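Leaf gripper bake-off, part one

9/2/19

Quick one tonight. Two grippers on the bench, the Vesitz soft three-finger and the Flusance parallel jaw. Same arm, same controller, same job - pick leaves up off tile, one at a time, don't shred them. Harder than it sounds. Did the human version first to see what fingers do. 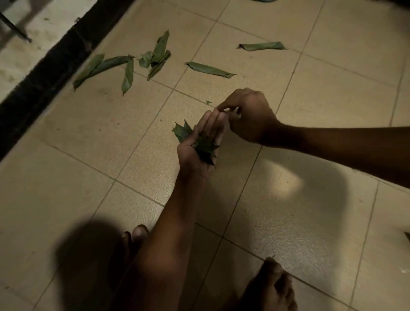
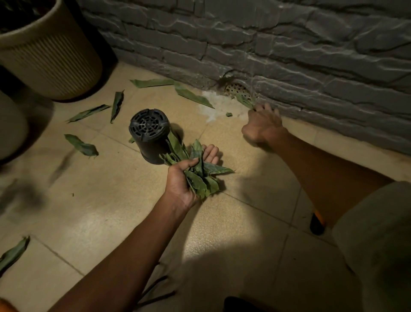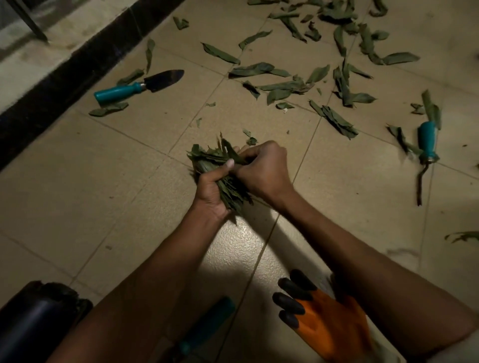 Picking up leaves by hand, tiled floor.

Anyway, the numbers. 61 picks each.

Flusance jaw: 32 clean. Fine on anything with a curl in it. Flat leaf on glossy tile, forget it, the tips just skate. Tried dropping the approach 2 mm lower and it stalled against the floor and threw a force fault. Twice. Reset, rehome, make tea.

Vesitz: better, didn't write down the exact count becuase the logger died halfway (my fault, full card). Slow though. The soft fingers kind of roll the edge up before they close, closer to a real pinch. But they grab two leaves when I want one, and grit sticks to the pads so you're wiping them constantly.

Camera is the Sethi wrist unit. Hates glare. Any bright patch on the floor and the depth goes to holes. Taped some baking paper over the lamp, helped a lot, looks awful.

Controller is still the old Gramance box. Lag is up to 2171 ms when the depth stream is on, which is rediculous, so I'm running depth off for the close and just trusting the last position. Works okay if the leaf doesn't move. Fan off, door shut.

Leaning Vesitz for now. Want to try cutting the jaw tips down to a thin lip before I give up on the Flusance, it was cheaper and I like the colour. Probably March before I get to it. Firmware notes next post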